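How to put a sock shelf back in order

I have worked with shop shelves for many years, first at Hedegaard and now as a trainer for small stores. Of all the departments, socks are what people ask me about the most. A sock pack is light and slippery, and customers like to pull one out from the middle. By Friday evening a nice row can become a heap.

This guide is for open metal shelves with packs that stand on their edge. If your packs hang on pegs, only steps 2 and 5 will be useful for you.

What you need

A dry cloth, a small box for damaged packs, your price labels, and a cart or basket for things that belong somewhere else. I use a folding cart from Kotico, but any cart that does not roll away is fine.

Step 1. Decide which end you start from

Choose one end of the shelf and stay with it. I start from the right, where the packed socks are, and leave the loose ones for last. If you begin with the loose pile, it will spread over the place you need for the packs.

Step 2. Group by brand, then by color

Put all packs of one brand together before you think about color. The customer looks first for the logo and then for black, white or gray. A pack in a strong color, for example bright blue, makes a good border at the end of a brand.

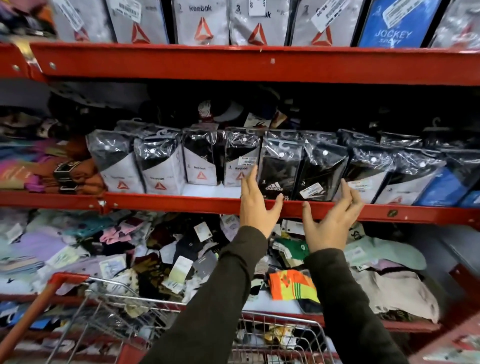

Reebok and Jockey packs on the upper shelf, Reebok and Adidas in the row under it.

Check also the number of pairs. A three-pack and a single pair in the same row will bring you questions at the cash desk.

Step 3. Stand the packs up and press the row

Stand each pack with the hook tab up and the front side to the customer. Then put one hand at each side of a small group and press it gently together. Plastic bags have air inside, so a new row always looks full and then falls down a little later. Let the air go out, press again, and add one more pack if there is place.

Do not press so hard that the card inside bends. A bent card stays bent, and the pack will lean forever.
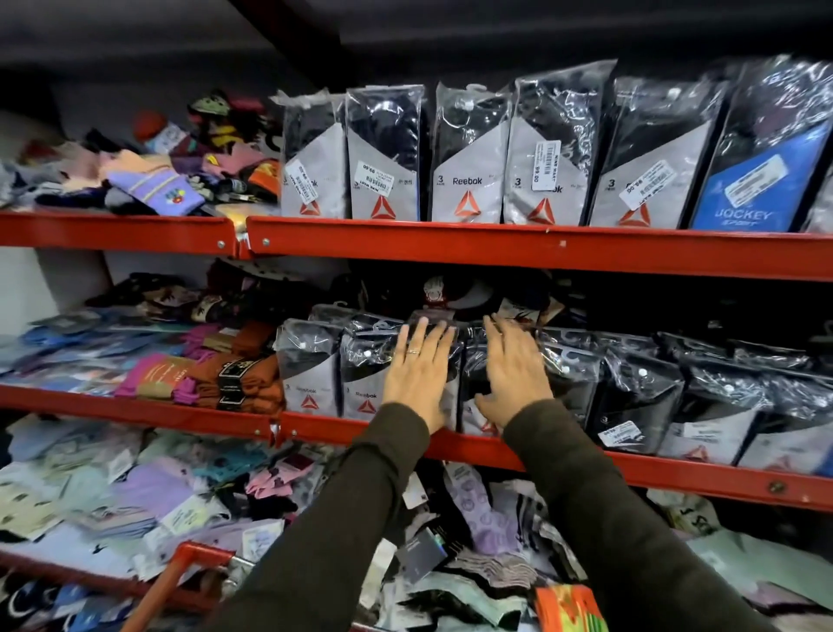
Þórey Holst wrote to me after the first version of this page that she never presses from the top, only from the sides, and that her rows stay straight until closing time. She also asked what to do when a row is too short to hold itself. My answer is to put a folded stack or a small box next to it as a support -- it should be lower than the packs, so it does not hide them.

Step 4. Take out what leans

Go along the row once more. When a pack leans to the front, do not push it back with one finger. Take it out, hold the neighbor with the other hand, and put it in again from above.
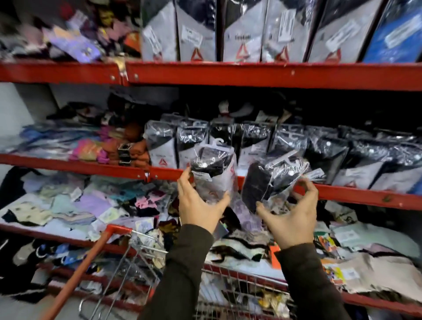

Packs with the hanger tab at the top, middle shelf.

Step 5. Look at the price labels

Every pack should have a label that can be read without turning it. Labels should not cover the size or the number of pairs. If a label is loose, replace it now, because later you will forget which pack it was.

Step 6. The loose socks

Fold every pair the same way, in half and then in half again, with the fold toward the customer. Make low stacks by color, light colors in front. High stacks fall when somebody takes a pair from the bottom, and somebody always does. Caps and other clothes can go deeper in the shelf, but only if they have no better place in the store.

Wipe the front edge of the shelf with the dry cloth before you go to the next one.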